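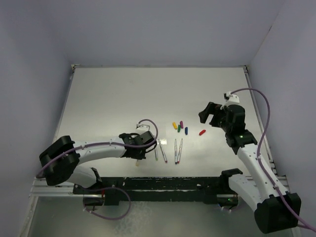 Rosimeire Marinho wrote after the first release that she had looked up her grandmother's word for the heel of a loaf, found it spelled three different ways, and would we please keep all three. We did, and that note ended up shaping most of how Plarik works.

Plarik: a word list of kitchen talk

Plarik is a small collection of the words families use at home for food, dishes and leftovers — the ones that rarely make it into a dictionary and that you only notice when a guest asks what on earth you mean. This release has 392 entries in English and Portuguese, sent in by readers of the Okafor newsletter, who were far more generous with their time than we had any right to expect.

What's in the files

words.csv holds one entry per line: the word, the language, a plain meaning, and the region if the sender gave one.
spellings.csv lists every spelling we received, tied back to the entry by its id.
notes.txt has the longer stories. Please do read a few, they're the best part!

Everything is UTF-8. Empty fields are left empty, and a region of "home" means the sender had never heard the word outside their own house.

How entries were checked

Each word was read by 2 people, who wrote down the meaning separately and then compared. When they disagreed we went back to the sender, and if the sender wasn't sure either, both meanings stayed in. We took out full names, street names and one very long complaint about a brother-in-law's soup.
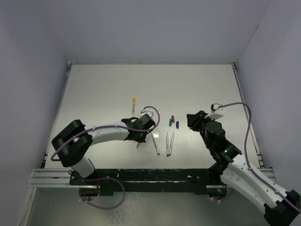 Known gaps

Portuguese entries lean heavily toward southern Brazil, and the English ones toward the Midwest. Baking is well covered, fish hardly at all. Notes are capped at 1,000 characters, so a few stories stop sooner than their senders would like.

Using it

You're welcome to copy, change and share the list, including in a classroom or a cookbook. Please credit Plarik and mention the release you used. Corrections and new words can go in the issue tracker under the label "Ekton", our name for the next release. We usually get through them on Sunday, after lunch.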